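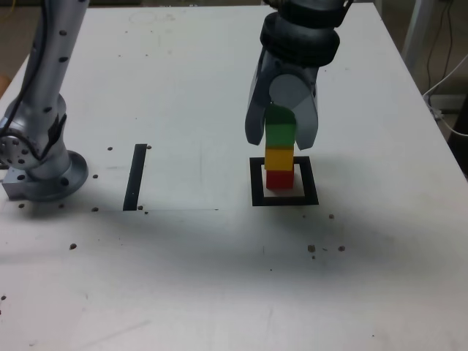 Robot Cell Technician, Tabletop Manipulation
Marinho Robotics Services
On site, full time, 40 hours per week

About the position

Marinho runs and maintains small robot cells for companies that need a lot of repeated manipulation work done the same way every day. We are hiring one technician to take over the daily care of the cell we call Pirent. The job covers setup, calibration, cleaning, cable work, gripper service, small repairs and the written log that goes with all of it.

Pirent is a tabletop cell. It has two mounting positions, a white work surface, a two-finger gripper and a set of toy blocks that get picked, placed and stacked on marked targets. The tasks are simple and the tolerances are modest. The hard part is keeping the cell in the same condition from one month to the next, so that a run made in August can be compared with a run made in the winter.

You would report to the cell lead and share a workshop with the technicians who look after our other cells. You would be the main person responsible for this one. When you are out, one of the others covers it from your notes, and you do the same for them.

What a day looks like

The early shift starts at 7:00 a.m. Before the first run you walk the cell, power it up and go through the startup sheet. It has 18 checks. Most take a few seconds each and a few take longer. They include:

Confirm the emergency stop works from both sides of the table.
Check the base flange bolts against their paint marks. If a mark has moved, the cell stays down until the bolt is torqued and re-marked.
Look over the full length of the arm cable for kinks, rubbing and loose ties.
Open and close the gripper through its full travel and listen for rubbing.
Inspect both finger surfaces for wear and wipe them down.
Check that the target outlines on the table have not lifted at the corners.
Run the stacking check.

The stacking check is the one we rely on most. The arm builds a three-block tower, red at the bottom, yellow in the middle and green on top, with the red block standing inside the black square outline. It does this 40 times before the cell is released. The software, which we call Cemero, records where each block was released and how much force the fingers used. You review the report and sign it. If the column starts to drift to one side over the series, you find out why before anyone else uses the cell. It may be the gripper mount, the fingers, the table or the calibration file.

After release, the cell runs through the day with an operator. You are on call in the workshop for faults. Typical calls are a dropped block, a finger that does not close fully, a joint that reports a following error, or a camera view that no longer lines up with the table. Most are cleared in minutes. When one is not, you decide whether to repair in place or take the part to the bench.

The shift ends at 3:30 p.m. with a half-hour unpaid lunch. There is no night work in this position.

Weekly and monthly work

Once a week you clean the table and the area around it. Dust and small debris collect on the white surface and can end up under a block or inside the fingers. You will use a vacuum and a damp cloth. No solvent goes on the table surface or near the target markings.

Once a week you also check the hand-to-table calibration with a pointer tool and four reference points. If the error is over the limit on the sheet, you recalibrate and run the stacking check again from the beginning.

Once a month you take the gripper off. The work involves:

Supporting the arm and locking out power.
Disconnecting the gripper and removing it at the wrist.
Cleaning the finger joints and checking them for play.
Replacing finger pads if they are worn past the gauge.
Refitting the gripper, torquing the screws in a cross pattern and setting the zero position.
Checking grip force on a load cell at the low, middle and high settings.

You will also keep the spares shelf stocked. We keep one complete spare gripper, a set of finger parts, cable ties, fuses, connectors and outline tape. Parts are ordered through Sirix, our inventory system. It is not complicated and we will show you how to use it.

Repairs

We do our own mechanical and electrical repairs up to the level of a joint swap. Anything inside a sealed joint goes back to the manufacturer. You would be expected to replace cables, connectors, finger assemblies, mounting hardware and power supplies, and to help a second technician with removing and refitting an arm. Lifting an arm is always a two-person job here.

Fault finding is a large part of the work. We ask that you change one thing at a time and write down what you changed. We have lost days to repairs where two parts were swapped together and the old fault came back later with no record of which part had helped.

Cable routing deserves its own mention. The most common cause of downtime in our workshop is a cable that was tied too tight or left hanging where it could catch. You should be patient with cables and willing to redo a run that is technically working but poorly laid.

What you need

At least two years of hands-on work maintaining electromechanical equipment. This can be robots, packaging machines, lab automation, printing equipment, medical devices or something similar.
Good habits with hand tools, including torque wrenches and small hex hardware.
Ability to use a multimeter and read a basic wiring diagram.
Comfort with a computer. You will edit settings files, start programs from a command line and read error logs. You do not need to be a programmer.
Clear written English. The log is read by people who were not in the room.
Ability to lift 40 pounds and to stand or kneel at a table for part of the shift.
Good color vision or a reliable way of telling the blocks and wire colors apart. If you use an aid or an app for this, that is fine with us.

Useful but not required

Experience with robot arms of any make.
Experience with gripper maintenance or force sensors.
Some Python or shell scripting.
Soldering and connector crimping.
A forklift or electrical safety certificate.

A degree is not required. Several people on our team came from vocational programs or from the repair side of other trades.

Training

Your first two weeks are spent alongside the technician who currently covers the cell. During the first week you watch, ask questions and do the startup sheet together. In the second week you do the sheet and the gripper removal yourself while the other technician checks the work. After that you take over the morning release on your own, with someone in the building to call on.

Lockout training and first aid training are done on paid time before you work on any cell alone. We pay for one outside course per year if it relates to the job. Past choices have included motion control, industrial networking and technical writing.

Pay and benefits

This is an hourly position. The pay range is given on the application form and depends on experience. Overtime is rare, is agreed in advance and is paid at time and a half.

We pay 100 percent of the employee's health premium on the standard plan. Dental and vision are available at a shared cost. You get paid vacation from the first month, paid sick time, and paid holidays when the building is closed. We supply tools, safety glasses and work shirts, and you get a yearly allowance for safety shoes. Personal tools are welcome but need to be marked, and we do not insure them.

Parking is free. There is a bus stop within walking distance and a locked room for bicycles.

Working conditions

The workshop is indoors, heated and air conditioned. It is fairly quiet, apart from the compressor, which sits in its own room. Floors are kept clear and food stays in the break room. Phones may be used in the workshop but not inside a cell boundary while a machine is powered.

The work is repetitive in places. The same checks are done in the same order every morning, and skipping one is treated seriously even when nothing goes wrong. Some people like this and some do not. If you prefer a different project every week, our field installation team may suit you better, and they hire at other times of the year.

How to apply

Fill in the application form on our jobs page and choose "Robot Cell Technician, Pirent" from the list. Attach a resume of no more than two pages. In place of a cover letter, please write up to one page about a fault you traced on a machine. Tell us what the machine was doing, what you checked first, what you found and how you confirmed the repair. Leave out customer names and anything confidential.

Applications are open through the end of August. We read them as they come in and may start interviews before then. Everyone who applies will get an answer by email.

The interview has two parts. The first is a phone call of half an hour. The second is a paid half day in the workshop, starting at 9:00 a.m. You will remove and refit a gripper on a bench arm using our written procedure, look for a fault we have put into a practice cable, and write a short log entry about it. You will also have time to meet the team and see the cell running. Bring shoes with closed toes. We have everything else.

If you need an adjustment for any part of the application or the interview, tell us on the form and we will arrange it. Marinho hires without regard to race, religion, sex, age, disability, national origin, veteran status or any other status protected by law. Applicants must be authorized to work in the United States. We are not able to sponsor visas for this position.

No agencies, please.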